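Ultik hand-held gripper

The Ultik is a hand-held gripper for recording how a person picks things up, so that an arm can be taught the same moves later. I've been writing this entry for the Skatthorpe tool pages on and off since June, and it's still a bit lopsided (I know far more about the fingers than the electronics, sorry!).

Background

Ultik started out as a add-on for the Farah arm, with the same finger spacing, and the two still share a mounting plate. The version I know best is number 6, which weighs 804 grams with the battery in. You feel every one of them after an hour with your elbow up. Opened right out, it gives you 84 millimetres between the pads, plenty for a mug and hopeless for a melon.

Fingers and pads

The pads are rubber and they're the bit that wears, so I keep spares in a tin. I've tried the Staraler fingers too, which are slimmer and slide under things nicely, but they twist when you lift anything by one side. The Ultik ones are chunkier and I trust them more with crockery. Cutlery is the other way round – Staraler wins every time, and I'd love a set that did both.

Trying it on dishes

Plates are my favourite test. A cup more or less tells you where to hold it, but a plate lying nearly flat leaves you only the rim, and you have to get one pad over the edge and the other outside it before you close.
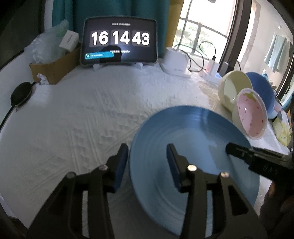

I do 40 lifts with each set of fingers and swap between bowls and plates as I go, otherwise my wrist learns the one dish and the results look better than they should. Soft surfaces make it harder again, as the dish sinks and tips when you lean on it. The Farah arm hates that, by the way, and pushes far too hard.

See also

Farah arm
Staraler slim fingers
Pad wear and replacement

Last edited 22 December 2025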